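Report on a Visit to the Skestix Teleoperation Laboratory, Flatov

Wed 28 April

Purpose of the visit

The visit was arranged by the Butlow Technical Training Office to learn how operators are prepared to show household tasks to robots by remote control. Our party of six was received by Marcela Jireš, head of operator training, who remained with us throughout the afternoon.

Simulated practice

New operators begin in simulation. Each works at a desk with a pair of hand controllers and a screen showing the view from the robot. The laboratory keeps a library of 108 practice rooms, most of them sparsely furnished. Ms. Jireš explained that trainees tend to rush in a crowded room, and that bare rooms make it easier to review how they approach a target.

We observed a bedroom exercise. The operator is asked to drive the robot to the bed, pick up one named item from the mattress, and set it down again at the other end. Small items placed close together are considered difficult, as the gripper must close on one and leave its neighbor undisturbed.

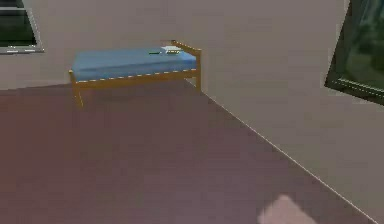

Demonstration by hand

In the second hall, staff guide a physical arm through a task by holding it at the wrist. The joints are set to move freely, and the motion is recorded for later playback. Members of our party were invited to try a drawer-opening task. The arm was heavier to turn than expected, and two of us had to repeat the final pull.

Review of recordings

The laboratory had stored nearly 900 demonstrations of the bedroom exercise by April. Each is checked by a second operator, who may reject it for hesitation, contact with furniture, or an incomplete release. Rejected recordings are kept separately and used in training discussions.

Points for follow-up

The Office will request the written scoring guide used by reviewers. Ms. Jireš offered places for 3 of our instructors on the next introductory course, subject to confirmation of dates. A comparison with the hand-guiding course at Gallagher should be made before any equipment is ordered.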